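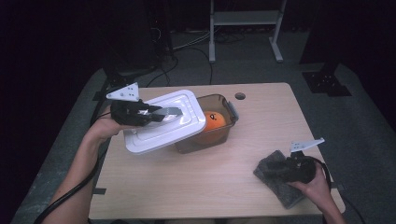
Tassanee Thammasiri asked whether the Grirum grippers can be built without access to a machine shop, and whether one person can do it alone. Yes to both, with some patience. Hers were the first two questions we got when the plans went up, and most of the rest of this page grew out of the emails that followed.

Grirum frequently asked questions
Last updated 2020-04-04

What is Grirum?

A pair of hand-held grippers you build yourself, plus a small program that records what the jaws do while you work with them. You hold one in each hand and do an ordinary job at a table. The recordings are meant for people who want to program a robot arm later and would like a person's version of the job to start from. The plans are free. We don't sell kits.

Do I need a robot arm?

No. Nothing on this site needs an arm. If you have one, the jaw drawings include the bolt pattern for the back face so you can make an adapter.

Where was it built?

Partly in a garage and partly at Bisov, a shared workshop with a drill press, a soldering bench and a room we can leave set up. A garage alone would have worked. The drill press saved us time on the mounting plates, but a hand drill and a clamp will do it if you mark the holes with a center punch first.

How long does a build take?

Our second pair took 3 weekends. The first took most of September, and a lot of that was redrawing parts that didn't fit. Leave one full evening for wiring and don't start it late.

What does it cost?

We spent 821 dollars on the second pair, with cable, fasteners and the parts we broke. The parts list on the downloads page adds up to 800 if nothing goes wrong. Tools are not included in either figure.

Can I build only one gripper?

You can, and the program will run with one. Check the box marked "single" on the first screen or it will sit there waiting for the second. You'll find that many jobs need two hands, and opening a box is the obvious one.

Why is the mounting plate triangular?

It leaves clearance at the wrist. The first version was a rectangle and it hit the forearm every time the hand turned over. The triangle is also stiff for its weight. The drawing gives the left and right plates as separate files. They are mirror images, so label them before you drill.

What are all the small holes in the plate for?

Most of them are spare. We kept moving things during testing and got tired of making new plates. Use the ones you need. If you want a cleaner look, delete the rest from the drawing, but keep the two nearest the stem.

My plate wobbles. What did I do wrong?

Check the stem first. If it was tightened before the plate was seated, it will hold at a slight angle and rock. Loosen everything, press the plate down flat, and tighten a quarter turn at a time on alternate sides. If it still moves, the stem hole is probably oversized. A thin washer fixes that.

Which way do I hold the grippers?

Hand underneath, fingers wrapped up around the body. New users tend to grab them from above like a drill, and the wrist gets tired in a few minutes. Adjust the table height so your forearms come in over the front edge without your shoulders going up.

How should the cables run?

Out of the back of each gripper, in a loose loop, then down off the side of the table. Leave enough slack to turn your hand palm up and palm down without a tug. We tried strapping the cable to the forearm and gave up on it. A strain relief at the gripper end is required and is part number 92 on the list. Please don't skip it. Every dead gripper people have written to us about failed at that joint.

Can I go wireless?

We haven't done it. A builder named Kapoor has a battery version partly working and says the extra weight is noticeable. We'll link to it when there are drawings to share.

What table should I use?

Any flat one that doesn't slide. We like a plain light top without much pattern. Ours has a cable hole near the far edge, and if yours does too, keep small parts away from it. Put tape along the edges if the top shifts when you lean on it.

What should I practice with?

Start with things from the kitchen or a toy bin. Our usual set is a plastic container with a lid, a soft toy that fits inside it, and a cloth. The lid teaches you the most. It's thin at the edge, it tilts as soon as you lift it by one side, and you have to keep hold of it while the other hand does something else. The cloth is easy to pick up and hard to put down the way you want it.
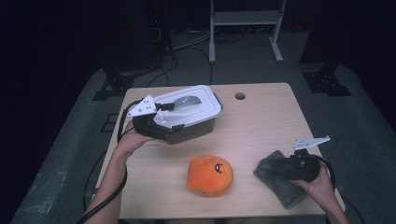
Practice set on the table: container with its lid on, orange plush toy, gray cloth.

My jaws slip on smooth plastic. Any advice?

Wipe the jaws with alcohol and try again. If that doesn't help, add one layer of rubber tape to the inside faces. Two layers is too thick and the jaws stop short of closing. After adding tape, run the zero step in the program again or every reading will be off by the thickness of the tape.

The program says "no jaw signal" but the gripper is plugged in.

In order of likelihood: the connector is in backward, the sensor wire is pinched under the cover, or the left and right units are swapped. The connector can be forced in the wrong way and it will feel fine. Look for the notch.

What is Jillance and do I need it?

Jillance is the recording program. You need it if you want to save anything. It runs on an ordinary laptop and writes plain text files, one line per reading. If you only want to try out the grippers and see how they feel, you can leave it uninstalled.

Can kids use it?

Older kids, with an adult there. The jaws are strong enough to hurt a finger. Take the jaws off before you store the grippers anywhere a small child can reach.

May I change the design?

Yes. Change whatever you like and give it a new version letter if you post it, so people don't mix your files with ours. If you alter the jaw length, say so at the top of the file.

I found an error in the drawings. Where do I send it?

Use the form on the contact page. Include the sheet number and the units you measured in. Corrections go up when one of us has checked them on a real part, and that can take a couple of weeks.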